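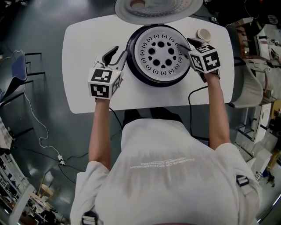

Clovberg Rice Notes, README

This folder holds home cooking notes on steamed and boiled rice, written down by members of the Clovberg cooking circle. There are 25 notes, one text file each. I have corrected the spelling but left the words of the cooks as they were.

Contents
notes/ the cooking notes
words/ a small list of local names for rice dishes
old/ two notes which were replaced in August

Each note gives the type of rice, the amount of water, the soaking time and the resting time. Water is measured in cups. Seven notes give no soaking time, and there the field is blank.

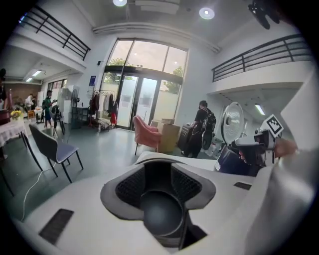 Modupe Nwachukwu asks that the resting time be counted from the moment the heat goes off, and all the notes now follow this rule.

Known problems
The word "cup" does not mean the same in every kitchen. Where the cook told us the size, it is in the last line of the note. 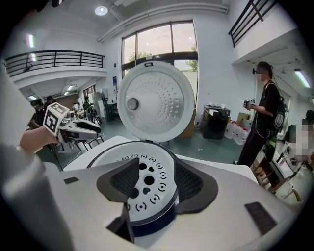
Rice cooker with the lid open.

Use
You may copy and change the notes freely. Please keep the name of the cook. Corrections go to Kastriot Papadopoulos.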